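About Sorkuncombe Swim School
9/7/25 | By Irina Oprea

We teach people to swim, and we love it as much now as we did when we opened with one rented lane and a box of secondhand kickboards! Sorkuncombe has 219 swimmers on the books this fall, from toddlers who come in with a parent to grown-ups who have never put their face in the water.

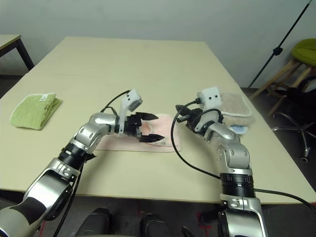 Our adult beginner group is the one I get asked about most. It meets in the shallow end of the Bergeron pool, six people at a time, and the first lesson is mostly breathing out (blowing bubbles, yes, at any age). Some people float that same evening. Others take a month, and they get just as big a cheer.

Davoud Rostami runs the children's program. He came to us from Stollano, where he coached open water, and he brought his song about the starfish float with him. Ask any of our five-year-olds to sing it for you. Davoud keeps the groups small and moves children up when they're ready, even if that's the middle of a term.
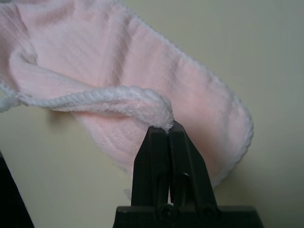
New families usually want to know what to bring, and the list is short: a suit that stays put, goggles if you like them, a water bottle and something to dry off with. We don't sell gear and you don't need anything fancy. A plain towel is great, and so is a soft pink terry one with a twisted white trim, as long as your name is on it somewhere. Long hair should be tied back or under a cap.

We also run a Saturday-style open swim in the school breaks, with the deep end roped off and the floats out. Siblings and grandparents are very welcome, and there's a warm bench by the window for anyone who'd sooner watch.

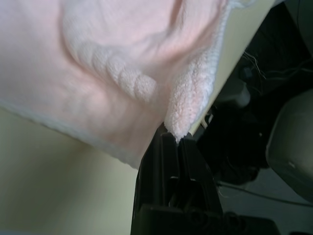 Pale pink towel with a raised, beaded pattern.

Registration for the next term opens in September, and 29 places are set aside for first-timers.

Contact: front desk, extension 1626 | © Sorkuncombe Swim School | Back to top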